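Open water relay swimmers and crew wanted (slower folks very welcome)

Hi! I'm Maureen Yeoman and I run the masters swim group at Wunside Lake. We're putting together two relay teams for the November lake crossing and we're short on bodies, so I'm asking the whole mailing list, plus whoever finds this page through the pool bulletin board.

Some of you swam with me back when we were still renting lanes at the high school. Same outfit, different water, and I promise the parking is better now.

Who I'm looking for: adults 18 and up who can swim 900 yards without stopping, any stroke, any speed. I mean any stroke. Dorothy Crabtree did her whole leg on her back last year, singing part of the way, and she's already signed up again. You don't need to have raced before. You do need to be okay with cold water, or willing to get okay with it between now and then, and you need to be able to tread water for ten minutes in whatever you plan to swim in.

We've got two teams, Presix and Bostar (the names come from a couple of boats that used to tie up at the north dock, long story). Presix is the faster bunch and goes off first. Reece Hollis is captain there and he'd like people who can hold a steady pace and don't mind getting up early to prove it. Bostar is mine. We wear the ugly caps and we finish when we finish. Tell me which one sounds like you and I'll do my best - if you're in between, I'll probably grab you for Bostar and Reece can argue with me later.
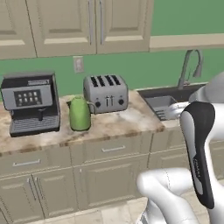 Training is at the lake from 6:15 to 7:30 in the morning, twice a week, with a pool session in between for anyone who wants to work on their stroke. Come to at least one lake session a week if you can. I know people have jobs and kids and knees. If you're going to miss a bunch in a row just send me a note so I'm not standing on the dock counting caps and worrying.

Leanne Dunmore coaches the pool sessions. She swam distance in college and she's very good at fixing one thing at a time, so you don't go home with your head spinning. She fixed my left arm after nearly 2 years of me insisting there was nothing wrong with it!

I also need crew. That means kayakers who can stay beside a swimmer for a full leg, two people on the start dock with clipboards, and someone to drive the van around to the far side with everybody's dry clothes. The van is an automatic and it's easy to drive, only long. Kayakers should bring their own boat if they have one. We can borrow a few from Marsden Boat Rental, where Lorraine Marsden has been very generous with us, but I have to tell her how many by the end of the month before the swim.

What it costs: swimmers pay $45, which covers your entry, your cap and the pool time. Crew don't pay anything and they get fed. If the fee is a problem, tell me quietly and we'll work it out.

What to bring to your first session: swimsuit, goggles, a bright tow float if you own one (I have spares), a warm hat, and something hot to drink. Wetsuits are allowed on both teams. Please don't buy a new one just for this before you've tried one of the loaners in the shed, they run small and you'll want to know your size.

To sign up, call or text me at extension 2894 through the lake office, or write to Maureen Yeoman, Wunside Masters, Box 1024. Give me your name, whether you want to swim or crew, the last time you swam any real distance, and anything medical I should know before you get in the water. I'll call you back, usually in the evening after supper.

Friends and spouses can come watch from the dock any morning. Bring a chair, the bench is wobbly.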